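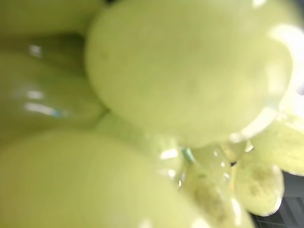
Puron, month one: a thread about leasing a fruit picker-upper with a wrist camera

1/ For those just joining: we pack fruit trays at Nandside, and in May I signed a lease on a Puron. One arm, one gripper, one little camera on the wrist. The sales rep, Ingvar Nørgaard, told me it would "see the fruit the way your best packer does." My best packer is Honeylyn Quiambao and she has asked me not to repeat that to her.

2/ The wrist view up top is what it gets when it goes in on green grapes. Very large grape, glare down one side, more grapes pressed up against it, a bit of thin stem if you hunt for it. Now find the edge of the bunch. Take your time, the Puron certainly does.

3/ The brochure has a whole page on the camera. It's small, it's light, it rides right behind the fingers. All true. It also means that by the time the gripper is close enough to be useful, the picture is mostly blur and whatever fruit is nearest.

4/ There's a setting called Approach Pause that makes the arm stop farther back, look, and then commit. It's off out of the box. It's on page 20 of the manual, under "Other." Turn it on.

5/ With the pause on, single fruit is good. Plums, lemons, small apples, all fine. I've stopped watching it do lemons, and I mean that as high praise.

6/ Bunches are a separate sport. It needs the stem, and the stem on a grape bunch is a skinny thing hiding behind shiny round things that bounce light straight back at the lens. We swapped the overhead lamp for a softer one and moved it off to the side. Better. Still not something I'd leave alone over lunch.

7/ Numbers, for people who scroll for numbers. Last month it made 1,542 picks. The lease tier we're on covers 3,000. So I am paying for a lot of picks that are happening only in spirit.

8/ Support: Hanne Oddsson picks up the phone and knows the machine, which I did not have on my card. She had me redo the gripper calibration, and it stopped nudging the tray. She also said grapes are "an advanced fruit." I've been saying it around the house ever since.

9/ Someone asked how it compares with the Altach. We had one on trial last year. Faster arm, camera up on a post, lovely view of the whole tray right until its own elbow got in the way. I'd take the Puron. I'd also take a Puron with a second camera on a post, which is available, as an add-on, for money.

10/ Lærke Toft wants to know if it bruises fruit. On the soft fingers, I haven't had complaints. On the standard fingers, don't do plums. The soft ones come in a bag of 3 and you'll want the spare.

11/ Would I renew? For singles, yes, one tier down. For grapes, Honeylyn has named her rate and I have agreed to it. Next up is cherries, which Hanne tells me are "also advanced."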